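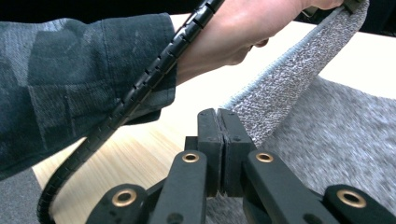

Okay, thread time. I've spent most of March on the boring middle layer of our cloth policy, the part between "the network wants this" and "the fingers do this", and I'm having the best time. 1/

Background for new folks: the project is called Velari. We learn from handheld gripper demos, mostly knitted stuff. Knits are wonderful and awful. They stretch, they sag, and the edge you planned for is somewhere else by the time you get to it. 2/

First big change: we stopped predicting gripper width as an open/closed flag. It's a continuous value now, smoothed over 4 frames. The old flag flickered like crazy whenever the fabric was thin, because "closed on a strip of knit" and "closed on nothing" look almost the same from the wrist. 3/

Second: timestamps! I know, I know. But the video and the width signal were drifting apart on longer recordings, and the policy was learning to close late. I wrote a little aligner inside Simard (our replay tool) that looks for jaw motion in the video and slides the width log until they match. 4/

Ran it over all 600 demos. Most barely moved. Seven of them were so far off that I pulled them and read the logs line by line. Same bug each time – the clock was being set again after recording had started. One line fix. I did a lap of the kitchen. 5/

Third, and my favorite: planning in short chunks. The policy puts out a chunk of motion, we run the first part, then ask again with a fresh image. With rigid parts you can get away with long chunks. With a knit you really want to look again before you pull. 6/

The blending between chunks took me way too long. If you just average the old plan and the new one you get mush right at the grasp, exactly where you want it crisp. So now the arm pose gets blended and the width doesn't. Newest width always wins. 7/

Low-level control loop runs at 1000 Hz and doesn't care about any of this, bless it. It gets a target and a force limit and goes. All the drama lives upstairs. 8/

Still bad: hands in view. When a person is holding the other end of the fabric, the segmentation (we call it Zomeo) sometimes grabs a sleeve along with the cloth. Fabric is fabric, I guess? Trying a version that tracks the piece between the jaws first and grows outward from there. Early masks look so much cleaner. 9/

Next up is getting the aligner out of Simard so it works as a plain command line thing. If you record width and video on separate clocks, tell me what your logs look like, I'd love to test on something that isn't ours. 10/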